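Removing fold creases from a rented tablecloth before a meeting

Posted in: Household and Hospitality, Linens

Our association is holding its spring luncheon on a Saturday in March at the Kullwood Hall. The tablecloths will be delivered folded, and the rental agreement does not permit washing before use. Several of them had hard creases last year. Is there an accepted method of removing these without an ironing board? The hall provides power outlets along one wall only. The cloths are a cotton and polyester blend. Please advise also whether the creases may be treated after the cloths are on the tables.

Posted by Guditz Civic Association

Creases in a blended cloth may be treated on the table, provided that the table surface can tolerate heat and moisture. Please confirm this with the hall in advance. The recommended procedure is as follows.

Unfold the cloths on the evening before the event and leave them hanging over the tables overnight. Light creases will often relax without further treatment. For those that remain, use a handheld steamer, working from the center of the cloth toward the hem and drawing the fabric gently downward with the free hand. Allow each cloth to dry fully before setting out plates.

A steamer rated at 2000 watts should not share a circuit with the coffee urns. We have used 16 cloths at a single event with one steamer and two extension cords, and the work was completed by noon.

Posted by Leclerc Linen Desk

hang them in the bathroom with the shower on. works for shirts

Posted by ustetti600

The previous reply is not practical for banquet sizes. I would add one consideration to the first reply, namely the choice of pattern. Printed lines make any unevenness in the fabric easier to notice, and members ordering a checked or gridded cloth should allow additional time for smoothing. A plain cloth is more forgiving.

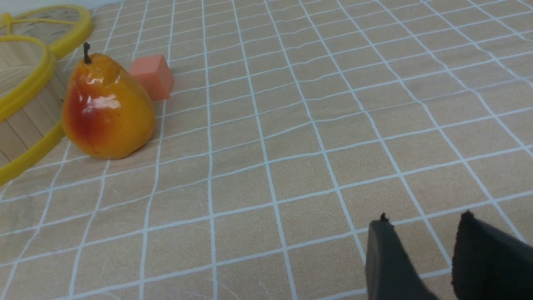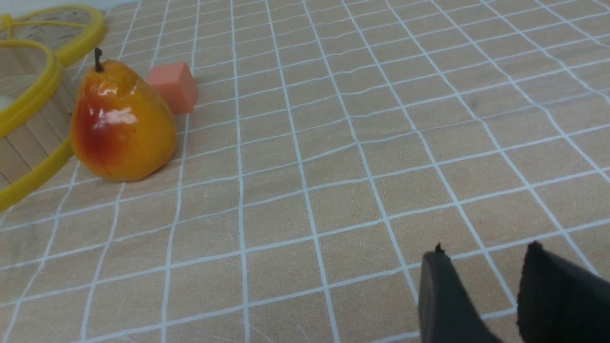 Thin white grid on a tan ground, with a pear on the table. The lines waver where the surface is uneven.

Posted by Kullwood Events Office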